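Buscar en el sitio Buscar Introduzca su búsqueda

Pasta térmica Kaso de 2 gramos: opinión tras varios meses

Compré la Kaso en febrero para cambiar la pasta de un PC de sobremesa que llevaba años sin mantenimiento. Viene en jeringa, con una espátula de plástico y una toallita con alcohol. La toallita se queda corta si la pasta vieja está reseca, así que conviene tener alcohol isopropílico a mano.

La textura es más densa que la de la Lasell que usaba antes. Sale despacio y no gotea. Puse un punto en el centro del procesador y dejé que lo repartiera el disipador. La espátula no la volvería a usar: deja surcos y se dobla.
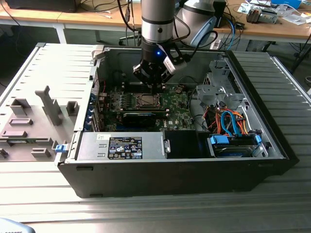 Torre tumbada y con el panel lateral quitado.

En temperaturas, con el equipo a plena carga, bajé 9 grados respecto a la pasta reseca. Parte de esa mejora es limpieza, porque el disipador tenía bastante polvo. En reposo no noté diferencia.

Lo peor es el tapón, que no cierra bien. Lo que sobró en la jeringa se había endurecido en la punta al cabo de un mes. Por precio la recomiendo para uno o dos equipos. Para un taller compensa más el bote de Maluleke.

Comentarios

Thaís Rangel
¿Sirve para portátil? El mío se pone a 100 grados jugando.

Elaine Leite
A mí me pasó lo mismo con el tapón. Ahora la guardo en una bolsa con cierre y aguanta algo más.

Contacto | © 2018 Plekthorpe | Volver arriba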